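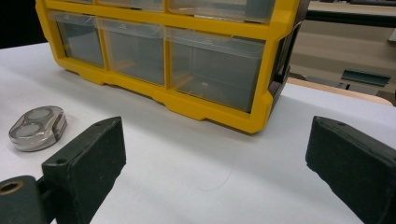 Okay, so the grippers work!! I know I said that in the last post too, but the last post was about one gripper that opened and closed if you held the cable at a certain angle. Now there's a pair, they both survive being picked up, and I've spent most of the evening in the shared workshop at Kolemberg playing with them like a kid with new walkie-talkies.

For anyone new: I'm building a set of hand-held grippers. Same fingers and same jaws that will go on the arms later, except for now the arm is me. You hold one in each hand, you do a small chore with them, and you find out very fast which parts of your design are dumb. The whole project is called Citora (my niece picked it, I don't know what it means either).

Fingers, version 6

The fingers are where all my time went in September. Versions one through three were too long and flexed like a diving board. Four was fine but the tips were rounded, so anything flat just squirted out sideways. Five I dropped on the concrete. Version 6 is a plain chunky block with a flat inner face and a bevel on the end, and I love it. It's ugly and it's so much better!

Things I changed, mostly for my own memory:

The inner face is flat all the way down now, no curve. More contact, less fiddling with the angle.

The screw holes moved closer to the end so I can bolt on different pads without taking the whole jaw apart. Took me an embarrassing number of evenings to think of that.

Infill went way up. Each finger weighs a bit more and I can't feel it in the hand at all.

I also stopped sanding them. The slightly rough surface grips better than my beautifully sanded version four ever did, which hurt a little to find out.

The contact lens case test

My first real target is a clear contact lens case. Evelien Schouten suggested it, and she was right, it's a nasty little thing. It's see-through, it's low, the ends are round, and it lies flat on a white table where you lose the outline if the light is wrong. If you come in too high you close on air. If you come in too low the fingers scrape the table and you push the case away.

What works for me is lining up the fingers on the two round ends and coming down slowly until the tips just kiss the surface, then lifting a hair before closing. With the version four tips I'd given up on it completely. I want to do a proper run of 200 tries and write down every miss, but so far I've only done it loosely, for fun, with the radio on.
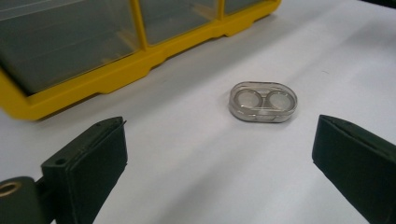
The drawers

Picking up a case is one thing, but what I really want is put-away: open a drawer, drop the thing in, close the drawer. So I'm using one of those yellow parts organizers with the little clear drawers, which is perfect because the drawers come in different sizes and you can make the job as mean as you like.

The drawer fronts have a small raised lip along the top and that turned out to be the best place to grab. I'd been trying to pinch the front from both sides (don't, there's no room next to the dividers). Hook the lip with one finger, pull toward you, and let the other gripper keep the organizer from sliding. Two hands makes such a difference here! I had planned to do this whole stage with a single gripper and I'm so glad Arnout Van Dijk talked me out of it over coffee.

The bottom row is the hardest by far, at least for me. The fingers are thick and the bottom rail steps down right where I'd like my lower finger to be, so there's very little space to work with between the drawer and the table. I'm going to try a thinner lower pad, maybe with one edge shaved at an angle. If anyone has done something like this I'd love to see it.
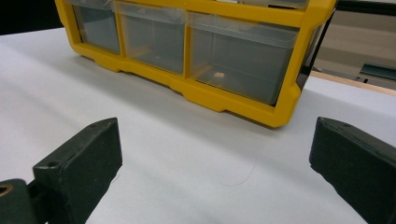
Fingers wide open in front of the bottom row.

White table, yes or no?

I got two comments last time asking why I work on a white surface. Mostly I like being able to see my shadows. When the fingers get close to the table the shadow closes up under them and that gives me a really good feeling for height, better than looking at the fingers themselves. The downside is that every speck and hair shows up, and I'm forever wiping it. I might try gray next and see if I miss the white.

Cables, ugh

The part I like least. Each gripper has its own cable and they pull on your wrist more than you'd expect. The old ones were stiff and kept trying to twist the gripper out of my hand. These are softer, from the Goossens offcut box, and they drape over the table instead of fighting me. I still need some kind of strain relief where they leave the housing. A zip tie is a zip tie, it's not a plan.

I'm keeping a log of how far the jaws open, too. Raw sensor numbers, nothing fancy: the left one reads 198 closed and 804 fully open. The right one is close but not the same, and I'd like to get them matched before I trust anything the software tells me. It might just be how I seated the little magnet. It might be me. 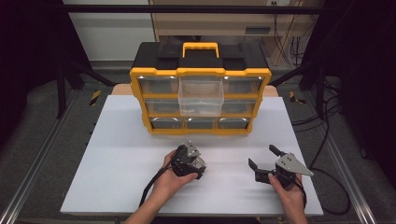 One gripper in each hand, top-middle drawer pulled out.

I still grin every time a drawer slides open like that. It's such a small thing, but after weeks of fingers that bent and jaws that stuck, getting to the point where I can think about the chore and forget about the tool is wonderful. My forearms are less convinced. Holding these from underneath is comfortable for a while and then your thumbs start complaining, so there will be a new handle shape at some point. I have a lump of modeling clay and I plan to just squeeze it and measure what comes out.

Next up: thinner lower pads, the strain relief, and the 200 tries with the lens case. After that I want to put the first gripper on the arm that's been sitting under a towel at Cevstead since spring. The mounting plate has three holes and the arm has four, so that should be a fun afternoon.

Files for the version 6 fingers go up as soon as I've cleaned up the drawing. Right now half the dimensions are named things like "gap2_new_new" and I'd like to spare you that. If you want them messy, leave a comment and I'll send them over as they are!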